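Front loader smell, round 866
Board: Laundry & Utility Rooms

gasketcase
So we moved into the new place in Berkarville and inherited a front loader. It works fine. It also smells like a pond. Towels come out clean to the eye and haunted to the nose. I've run it empty on hot, I've wiped the rubber, I've left the detergent drawer out to air on the porch where the neighbors can admire it. What am I missing?

lintwicket
Leave the door open between loads. All the way, not cracked.

gasketcase
I have a cat and a hallway. The door is the hallway.

lintwicket
Then you have a cat and a hallway and a pond.

bluebasin_12
Before anyone sells you a tablet: pull the drain filter. Little hatch near the floor on most of them. Put a baking pan under it first, and then a second baking pan, because you'll be wrong about the first. Mine had a sock, a golf tee and a gray substance I chose not to get to know. The smell was gone in two washes.

Mrs Overflow
Everyone says filter. I cleaned my filter every month for over 9 years and still had the smell. It was too much soap. People pour it like pancake syrup. Two tablespoons, full load, done.

bluebasin_12
Two tablespoons doesn't wash a full load of anything that has been near a teenager.

Mrs Overflow
I raised 3. Two tablespoons.

pinchpenny_dryer
Soft water or hard? The argument above depends on it and you two have it every July.

gasketcase
Hard, I think. The kettle looks like a cave.

pinchpenny_dryer
Then you can use a bit more than the Overflow ration. Powder if you can stand it. Liquid leaves a film in the outer tub, and the film is what's growing. Hot wash once a week, real hot, with towels in it so you're not paying to heat water for the fun of it.

stulano_owner
I have a Stulano and the manual says to run the cleaning cycle every 40 loads. I've never met anyone who knows what load they're on.

lintwicket
It blinks at you.

stulano_owner
It blinks at me about everything.

Mrs Overflow
Vinegar, anyone? I'm only asking so we can get it over with.

bluebasin_12
No. It's hard on the rubber and you end up with a pond that smells like salad.

pinchpenny_dryer
I've used vinegar for years in the rinse and my gasket is fine.

bluebasin_12
And I had an uncle who smoked.

gasketcase
Update. Pulled the filter. Two hair ties, a button, a coin from a country I've never been to, and enough sludge to pot a fern. You were right about the second baking pan. Also peeled back the fold at the bottom of the gasket and found what I can only call a beard. Went at it with an old toothbrush and dish soap. Ran hot towels with powder. It now smells like a pond that somebody has had a word with.

lintwicket
And the door?

gasketcase
The door is open. I walk around it. The cat has been told.

lintwicket
Good. Check the drum for the cat anyway. Every time.

Mrs Overflow
How much powder did you use?

gasketcase
I'd rather not say in front of everyone.

pinchpenny_dryer
If it comes back, look at the drain hose. Ours in Bainbridge was shoved so far down the standpipe that it was sipping the dirty water back up. Pulled it out a few inches, zip tied it, and I haven't thought about it since, apart from in threads like this one.

stulano_owner
Mine is blinking again.

lintwicket
Read the manual.

stulano_owner
It's in the drawer under the washer. The drawer sticks.
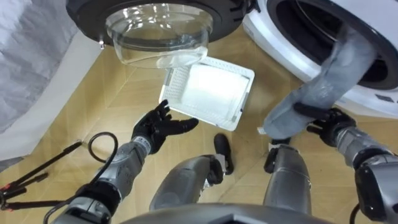
Emen, 04/04/2026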